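Betreff: Re: Vorführung Handgreifer, Rückfragen zum Ablauf
Von: Akinyi Mutiso
Datum: Mittwoch, 9. April 2025

Hallo zusammen,

Antworten der Reihe nach.

> Wurde in Brevville am echten Arm vorgeführt oder nur
> mit den Handgreifern? Und wie lang sind die Sequenzen?
> Für Atholm müssten wir wissen, wie viel Platz ein
> Tisch braucht.

Nur Handgreifer, beidhändig, eine Person sitzend am Tisch. Den Arm zeigt Nyamweya erst beim nächsten Termin. Eine Sequenz ist auf 64 Sekunden begrenzt, danach wird der Tisch neu gestellt. Im Bestand liegen laut Tuvine 2255 Sequenzen, davon 309 mit Geschirr. Die Lage der Greifer wird über die Marker bestimmt - verdeckt der Unterarm einen Würfel zu lange, wird die Sequenz verworfen.

Zum Platz: Der Tisch selbst ist unkritisch, Besucher standen und saßen ringsum. Kabel der Tischlampe vorher festkleben.

Tisch mit Lampe, Bilderrahmen, Teller und rotem Untersatz, zwei Ansichten:

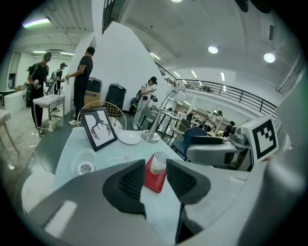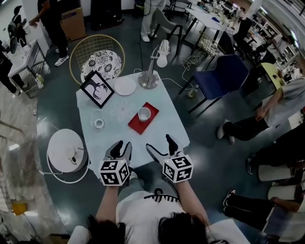 Offen ist noch die Kalibrierung. Tuvine kalibriert nach jeweils 16 Sequenzen neu, was mir für einen Besuchstag zu oft vorkommt. Ich würde in Atholm einmal morgens und einmal nach der Mittagspause kalibrieren und die Abweichung protokollieren. Wer die Auswertung der Markerlagen schon lokal laufen hat, bitte kurz melden - ich brauche die Versionsnummer.

Gruß
Akinyi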